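Oana Onu
29 August 2022

Packing up the kitchen, a thread, written from the floor because the chairs went into the van. 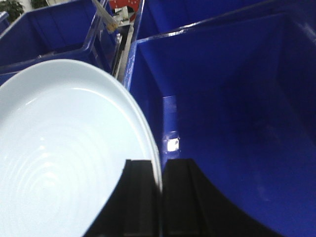

Round white plate, big blue bin. A love story.

I was told to buy proper dish boxes, the kind with cardboard dividers. Givard sells them for 20 dollars each. I own a blue plastic bin. We are going with the blue plastic bin.

Quick inventory. There are two adults in this household. We have 11 dinner plates. We used to have 12 and neither adult will discuss it.

The white ones with the rings in the surface are Driletti. They were a wedding present from my aunt, who asks after them by name. She has never once asked after my husband by name.

You're supposed to pack plates standing on their edges, like records. I have been stacking them flat in every move since college, which explains a lot about every move since college.

Radka Karagiannis has now replied to this thread to say the bin will weigh as much as a small cow. Radka moved last December with a crew of four and a spreadsheet. Thank you, Radka.

Fine, she has a point. Plates on the bottom, dish towels down the sides, and the top third gets the salad spinner and whatever else weighs nothing and takes up the whole county.

Things found at the back of the plate cupboard so far: a birthday candle shaped like an 8, a warranty for a Bekau toaster we gave away, 3 lids. The lids fit nothing. The lids are coming with us.

I have also wrapped a gravy boat. I don't make gravy. I have carried this gravy boat through three apartments and I think at this point it's in charge.

Someone asked what I'm using for paper. Takeout menus, mostly, and the Coman catalog, all 87 pages of it. They kept mailing it. I kept not buying a patio heater. Everybody wins.

Update: I left out two plates for dinner and taped the bin shut. The forks are in the bin.

Pizza it is. Will report back when I find the scissors.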